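Ringing in the Hour: A Term with the Bell Tower at Visthorpe Chapel
Project report, Religion and Community Life seminar
Student: Nadja Aebischer
Supervisor: Hartmut Grube
Submitted Friday, May 30, 2025

1. What I set out to do

My proposal promised a study of how a small congregation decides what its bell is for. Visthorpe Chapel has one bell, one rope and a surprising number of opinions. I wanted to know who asks for it to be rung, who asks for it to stop, and how a church with no written policy on the matter has managed to keep ringing it since before anyone now in the pews was born.

My supervisor suggested I narrow the question. I narrowed it to Sunday mornings, then let it widen again when the funerals turned out to be more interesting.

2. Method

I attended services from February onward and sat in on three meetings of the parish council, two of which discussed the bell and one of which discussed gutters for the entire evening. I also left a short questionnaire at the back of the chapel, next to the hymnals, and mailed copies to houses within earshot. I sent out 400 and got 140 back. One was filled in by a child and I have kept it in, as the answers were clearer than most.

The parish registers were a harder source. They are stored in a Tovier cabinet in the vestry whose bottom drawer opens only if the top one is shut, and the older volumes use abbreviations that changed with every minister. I transcribed the entries that mention ringing and typed them into Kustix, the database our department licenses. Kustix then sorted all the saints' days alphabetically, and I spent a weekend putting the church year back in order.

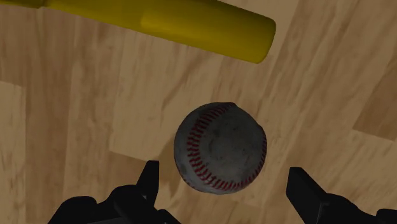

By the end I had 3279 entries. Most say "bell rung" and nothing else. A minister named Stöcker was the exception. He recorded the wind direction, the name of the ringer and, where he thought it deserved, a remark on the ringing. "Hasty" is his favorite. "Adequate" appears once, on an Easter.

3. Findings

People who live closest to the chapel complain the least. I expected the reverse and wrote half a chapter on it before the questionnaires came in. Several of the nearest households set their morning by the bell, including some who never attend and described themselves as "not church people" before telling me, at length, how it should be rung.

The complaints come mainly from newer houses on the hill, and they are mostly about timing. The bell is supposed to start ten minutes before the service. In practice it starts when the ringer arrives.

Funerals are a separate case. The registers show that the bell was once tolled for each year of the person's life. This was shortened at some point to a single minute of slow tolling. I could not find the decision in the minutes. Two members of the council each told me that the other one's grandfather had been responsible.

4. Problems

My questionnaire asked whether the bell was "important to you," and nearly everyone said yes, including the people who want it stopped. I should have asked what they would miss. I also never interviewed the families who moved away, and their views may be the ones that matter most for the question of complaints.

I was allowed to ring once, before an evening service. I was told it was hasty.

5. Further work

The baptism registers have not been touched and could be compared with the ringing entries for the Stöcker years. The council has asked for a copy of my transcription, in the original order, and I have agreed to bring it over once the index is finished.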